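Notes for my talk at the Rornolance library evening, Tuesday, March 7, 2023
Slot is after the tea break, so talk loud at the start. Water on the left.

Hello, everybody. My name's Tamunoemi Oyewole and I'm going to talk to you about letters. Paper ones, with a stamp, that you write to a person you know and then have to wait on. I've been writing them on and off since I was nine and I still get a little thrill when the mailbox lid clanks.

(Hold up the shoebox. Don't open it yet!)

So my grandmother lived in Ortuño and we lived in Illano, and phone calls cost money, and she didn't trust the phone anyway – she used to shout into it as if she was helping the wire along. So we wrote. She wrote on thin blue paper, both sides, and when she ran out of room she turned the page sideways and kept going up the margin. I've got one where she turned it twice. It took me a whole weekend to read it and most of it was about a neighbor's fence.

When she died my aunt handed me all the letters I'd sent her. I didn't know she'd kept any. I sat down and counted, and between her side and mine there were over 600. (Pause here. People usually say "oh.")

And I want to tell you, mine were terrible. I mean really dull. "Dear Grandma, how are you, I am fine, we had fish." Page after page of fish. But I read them now and I know what day the fish was, and that my brother had a loose tooth, and that it rained so hard the school bus couldn't get up our hill. I'd forgotten every bit of it. I've got years of emails too and I couldn't tell you one thing that's in them.

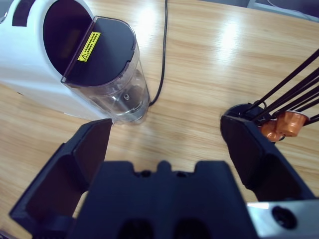
Okay, so how do you start, if you haven't written one since you were made to do thank-you notes? My friend Ngozi asked me this and I gave her a long speech about paper, which was the wrong answer, and she went home and bought expensive paper and was too scared to use it. So forget the paper. Use whatever's in the drawer. I've sent letters on the back of a seed order form.

Start with where you're sitting. That gets you a first paragraph every time. "I'm at the kitchen table and the radiator is making that noise again." Then say what you ate, or what annoyed you on the way to work. Please don't save up for big news! Big news goes by phone these days, and if you wait for it you'll write one letter every three years and it'll be about somebody's knee.

(Read the bit from Salamatu's letter about the goose. She says it's fine to read it out. Skip the second page.)

Length. People worry about length. My best letter ever was four lines, from Omolara, the week I moved to Nilel and didn't know a soul. It said she'd walked past my old house and the new people had painted the door green and she hated it. I carried that in my coat all winter.

Answering. I used to feel awful when I owed somebody a letter, and the longer I left it the worse it got, until the apology took up half the page. Now I don't apologize at all. I just begin as if I'd put the pen down yesterday – try it, it's such a relief.

If there's time, do the postage story. (The parcel, the wrong country, the man at the counter. Keep it under 4 minutes, it ran way over in rehearsal and Ladi was making the wrap-it-up hand at me.)

Right, there's a basket by the door with 50 stamped envelopes in it. Take one on your way out, and if you don't know who to write to, put your name on the sheet and I'll match you up with somebody else on it by April.

(Open the shoebox now. Pass the blue ones around, and remember to get them back!)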